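Quiet nights on the ward: Rokard's sleep program enters its second year

When Gizella Vida took charge of night services at Rokard Residential Care, she asked to work two weeks of overnight shifts before making any changes. She sat in the corridors, kept a notebook and wrote down every sound that might wake a resident.

"The list was longer than I had expected," Ms. Vida said during an interview at the Sistbridge residence. "We had carts with worn wheels, a medication room door that slammed, and telephones set to the daytime volume. Our residents had been raising these matters for years, and we had been recording them as complaints about noise. They were complaints about sleep."

The program that followed is now in place at both Rokard residences, Sistbridge and Tokance. It covers lighting, meal times, overnight checks and bedding. Of the 100 residents invited to take part in the first survey, 89 returned the form, many with written comments attached.

Ms. Vida said the overnight checks drew the strongest response. Under the previous schedule, staff entered every room at fixed hours, whether or not the resident's care plan called for it. Each plan has now been reviewed with the resident, the family and the attending physician, and a number of residents have asked that their door stay closed until morning.

"That is a decision an adult is entitled to make," she said. "Our duty is to explain the risks clearly, to write down what was agreed, and then to honour it. Some families found this difficult at first. We met with them as often as they wished."

Changes to lighting were more modest. Corridor lamps are dimmed after the evening medication round, and the ceiling fixtures outside the washrooms have been replaced with low amber lights. The Juhász wing at Tokance, the oldest part of either building, has yet to be rewired and is scheduled for work beginning in September.

Asked whether the program had reduced the use of sleep medication, Ms. Vida was cautious. Prescriptions are a matter for physicians, she said, and the residence does not set targets for them. She would say only that the subject now comes up at every care conference, where previously it was seldom raised.

"I would be wary of any centre that gave you a single number," she said. "Residents come and go, their health changes, and a poor winter for influenza can undo a good autumn. We look at how people tell us they feel in the morning, and we look at falls. Those are the two reports I read first."
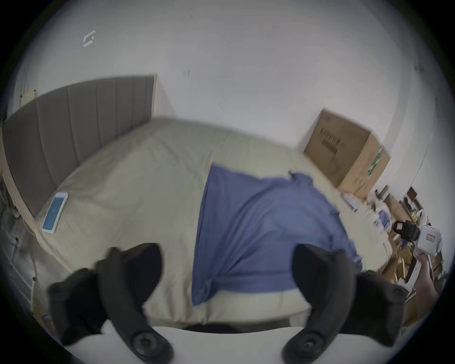 By Nnamdi Olaniyan
Resident and Family News

Bedding received less attention in the early planning, and Ms. Vida acknowledged that this was an oversight. Residents had long been issued the same heavy blankets in all seasons. They may now bring a comforter from home, provided it is labelled and can be washed in the building's machines.

"People sleep better under something familiar," she said. "One gentleman told me he had not liked to ask. I found that hard to hear, and I repeated it to the staff at our next meeting."

The cost of the program has been met from the existing operating budget, apart from the new corridor lights, which were paid for through a capital grant. Night staffing levels have not changed, although the evening shift now ends later so that the handover takes place away from residents' rooms.

Ms. Vida's next concern is the early morning. Breakfast at both residences is still served at 7:30 a.m., and she would like to see a second sitting for those who prefer to rise later. Discussions with kitchen staff are under way.

Residents and family members who wish to comment on the proposal may leave a note at the front desk of either residence or speak with the nurse in charge.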